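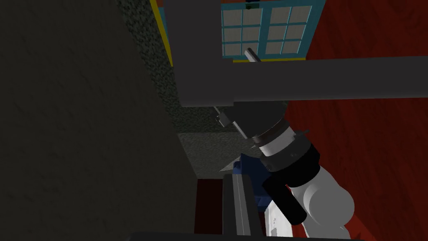
Wilhelmina Astley
Data lead, Sornora Student Robotics Club

Patia Rooms: simulated two-arm practice data

Hello, and welcome to the tidy end of our club's year! Patia Rooms is a set of recordings from a two-armed robot working in simulated rooms, put together after school by 19 students at Sornora. We use it to train and test small control programs before our entry goes in for the Tolura Challenge, and we're sharing it in the hope that other school clubs might get some use out of it too (or find our mistakes, which we'd be very happy to hear about).

Everything in here is rendered. No real arm, no real room, no real furniture. We had a long and fairly heated discussion at the start of term about whether that would feel like cheating, but our club shed has one bench and a very old extension lead, so simulation won.

What's inside

There are 67 episodes in this release. Each one has camera frames, joint positions for both arms, gripper open and close values, and a short note typed by whichever student was driving. The notes are a mixed bag. Some are lovely full sentences and some just say "bumped it, sorry", and we decided to leave them exactly as they were written.
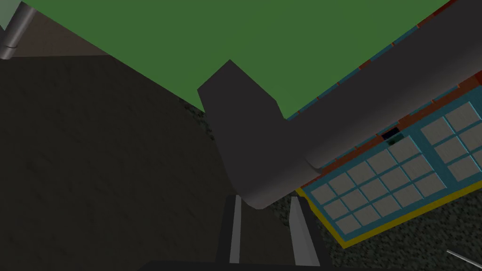

Wrist views come from cameras that roll with the arm, so please don't assume that the floor will be at the bottom. Our first training script did assume that and it spent an entire Thursday arvo learning nothing at all. If you'd like upright frames you'll need to rotate them yourself, and the wrist pose is stored alongside each frame to help with that.

How we recorded it

We drove the arms with a home-made controller program called Niven, which lives in the tools folder. It's a bit fiddly on the first go, so have a look at the setup notes before you change any of the dead zones. Drivers swapped over between episodes, and you'll notice that the driving style changes quite a lot from one to the next. 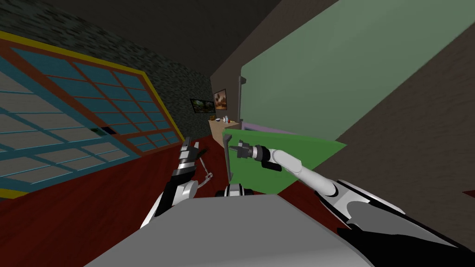

The left and right arms are logged in separate files, joined by timestamp. If one of them drops a sample we've left the gap alone instead of filling it in, and the loader prints a warning with the episode number. Episode 3671 isn't a typo, by the way! We numbered by save slot, and somebody leaned on the keyboard.

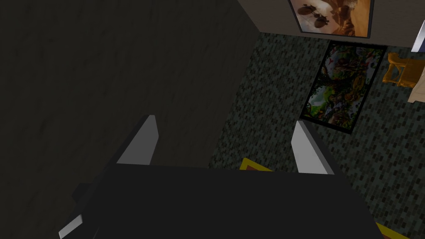
2 min read

Known problems

Grippers and arm links often block a good part of the view, so an object may be only partly visible for long stretches. Colours and textures are the simulator's own and haven't been adjusted. Object labels were typed by hand, and we've already caught "grey" and "gray" living side by side in the same file, so normalise your spelling before you search for anything.

Using it

You're welcome to use the data for schoolwork, club projects and research. Please credit the Sornora club and mention Patia Rooms by name. Fixes can be sent in as a pull request, and we look through them at our weekly meeting, usually over biscuits.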